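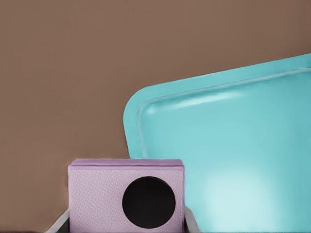 Wrist view, left arm, at the tray

Gripper comparison in sim: Tronar vs. Majumder fingers

selvaraj_cassim
I've been running the same pick and place on two sets of fingers before we spend money on either. Simulation only so far. The job is to move the small pink camera-shaped block near the turquoise tray. Both sets go on the left arm, same controller, same start pose.

Tronar fingers: 147 good grasps out of 181 tries. I haven't finished the Majumder run.

My question is about the wrist camera. With the block in the fingers it covers most of the lower middle of the view, and only one corner of the tray shows. Do people move the camera, or just rely on the overhead view at that point?

drirkley_dan
Overhead, once the part is in hand. We had the wrist camera on at Barnoddale for the approach only. After the fingers closed the controller ignored it.

pmk
Disagree with Dan. If you drop the wrist view after the grasp you have no idea whether the part rotated in the fingers. Overhead won't show you a few degrees of tilt on something that small. Tip the camera back a little and keep it on.

selvaraj_cassim
I can see it both ways. From overhead I get the whole table.

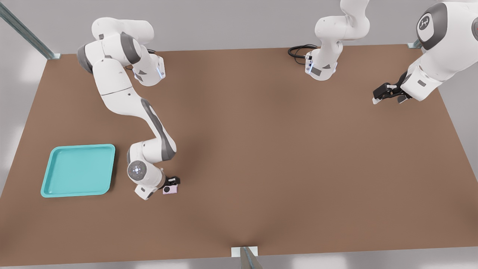
The left arm is the one doing the test. The right one is idle and I keep its gripper empty over the other half of the table so the layout matches the real cell. What I can't judge from overhead is how far the block is off the tabletop. It can be touching or just above it and I have to read the height out of the log.

drirkley_dan
So read it out of the log. That's what the log is for. You don't need a picture to tell you z.

pmk
The log gives you gripper height. If the block slipped down in the fingers, the log is wrong about the block.

drirkley_dan
In sim you can log the block pose too.

pmk
Sure, and then you go to hardware and you don't have it.

tl_owens
Separate point. What friction value are you using on the fingertips? I tried the Majumder pads in December and with the default setting they held everything. The real ones did not. I wouldn't compare the two sets until you've set friction per pad.

selvaraj_cassim
Default for both. I'll fix that and rerun the Tronar set as well, so ignore the 147 for now.

tl_owens
Also check the closing force. Mine was set at up to 3 times what the hardware could do.

selvaraj_cassim
Checked, it was high here too. I've lowered it. For the camera I'm going to try pmk's tilt first and log the block pose alongside so I can see how far off the gripper height is. Will post both sets when they're done.

pmk
Post the tilt angle too please.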